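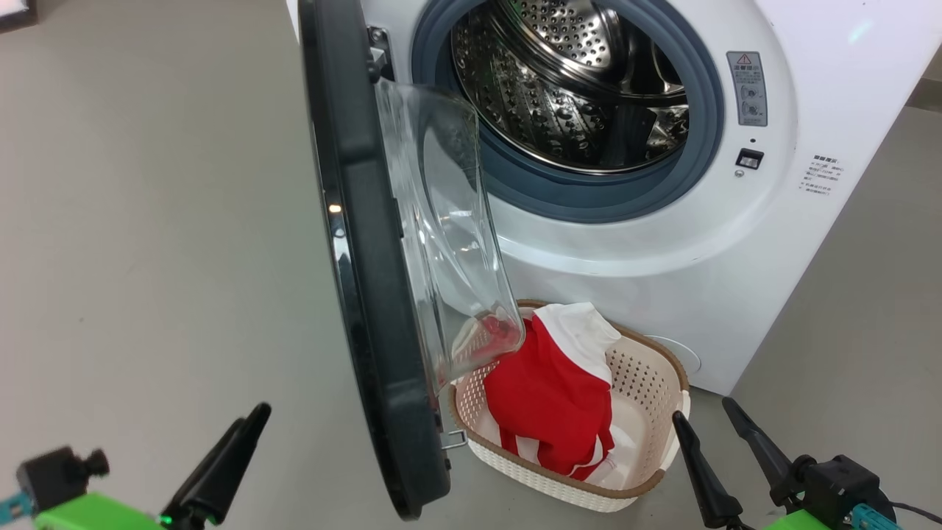

Unit 5: Water Hardness and Detergent Dose

5.1 Definition
Hardness is the concentration of dissolved calcium and magnesium ions, reported as milligrams per liter of calcium carbonate. Other ions, such as iron and strontium, contribute little and are ignored in this unit. Sodium does not count toward hardness.

5.2 Temporary and permanent hardness
Temporary hardness comes from bicarbonates. Heating the water drives off carbon dioxide and calcium carbonate settles out as scale. Permanent hardness comes from sulfates and chlorides and stays in solution on heating. Total hardness is the sum of the two.

5.3 Effect on surfactants
Soap reacts with calcium to form an insoluble curd. Synthetic anionic surfactants tolerate more calcium but still lose activity. Builders (zeolites, citrates, carbonates) are added to bind or exchange the hardness ions before they reach the surfactant.

5.4 Worked case: Grurkolthorpe supply
Tap water at Grurkolthorpe has a total hardness of 372 mg/L. The Gromville supply, drawn from a reservoir, has 36 mg/L.
For a wash volume of 30 L:
Grurkolthorpe: 372 x 30 = 11,160 mg = 11.16 g as calcium carbonate
Gromville: 36 x 30 = 1,080 mg = 1.08 g as calcium carbonate
The builder must handle more than ten times as much hardness in the first case. A dose set for Gromville will leave most of the calcium free at Grurkolthorpe.

5.5 Measurement
Titrate with EDTA at pH 10, using Eriochrome Black T. The endpoint is the change from wine red to blue. Add the indicator last. Run a blank with deionized water and subtract it.

5.6 Reading
Godinho lab manual, sections on complexometric titration and ion exchange. The Futuvport data tables are needed for the February problem set.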